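Landaron Tabletop Items: Data Card

Version notes for the May release
Maintained by the Netus household objects group
Contact: Ecaterina Oprea

Summary

Landaron Tabletop Items is a collection of still photographs of dishes, cups, food packaging and play food arranged on a table. It contains 1,667 photographs, each with a plain-text list of the items present. The collection is intended for work on naming household objects and on describing how they are placed in relation to one another.

Contents

The release is divided into 4 folders: dishes, drinkware, packaging and play food. A photograph that includes items from more than one group is stored once, under the group listed first in its record, and cross-referenced in the index. The index is a comma-separated text file with one row per photograph.

Fields in each row are the record number, the folder, the item list, the arrangement label and the reviewer's initials. The arrangement label takes one of two values, "set" or "scattered." Records carried over from the earlier Moldovan release retain their original numbers. 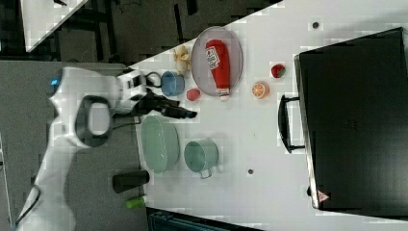
Item names follow the Terketport word list, which favors the everyday term over the trade term. Color is given before the name, and play food is always marked as a toy in the item list. Orientation is recorded for anything with an opening or a cap. The blue cup and the pale green mug are both entered as "on side," as is the ketchup bottle, which also receives the note "on plate." Cut pieces are named as such, so the entry for the orange reads "toy orange, half." Dishes are described by outline, either round or oval, and the light green dish is entered under the second of these.

Review

Every item list was written by one reviewer and checked by a second. Where the two disagreed on a name, the more general word was kept. Disagreements over color were most frequent for pale greens and grays, and users should treat those terms as approximate.

Known limitations

Play food is limited to common fruits and vegetables. Glassware is not included. Small marks on table surfaces are not listed as items. Packaging text is not transcribed, and the language of a label is not recorded.

Recommended use

A fixed group of 1,000 records is reserved for development and is marked in the index. A further 50 records, with fuller notes on placement, are provided for training new reviewers and should be left out of any reported results.

Corrections may be sent to Ecaterina Oprea with the record number and the proposed wording. Accepted changes appear in the next version of the index.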